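Orneck Opens Overnight Charging to Apartment Renters
By: Deolinda Veloso, Paltarier | July
17 shares | 5 comments

I've rented on the third floor in Orneck for eight years, so you can guess how I feel about this one! Starting Friday, Paltarier is switching on 30 curbside chargers along Peixoto Street, and anyone who lives in the neighborhood can use them overnight at the resident rate. You sign up once, you get a tag, you plug in after 8 p.m. and unplug by breakfast (well, by 7).

We spent nearly a year getting here with the city, and I sat through a lot of evening meetings about sidewalk cables.

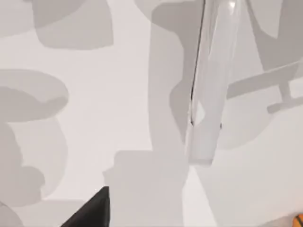 Mbali Baloyi told us she had put off buying an electric car twice, "and both times it came down to where on earth I'd plug it in." She's getting one of the first tags.

Delivery drivers can apply too, though their permits come out of a separate batch and take a little longer. Motorcycles and scooters are fine.

Sign-up is at the Paltarier desk on Peixoto Street, or call and ask for Fouad Qudah. Bring your registration and something with your address on it.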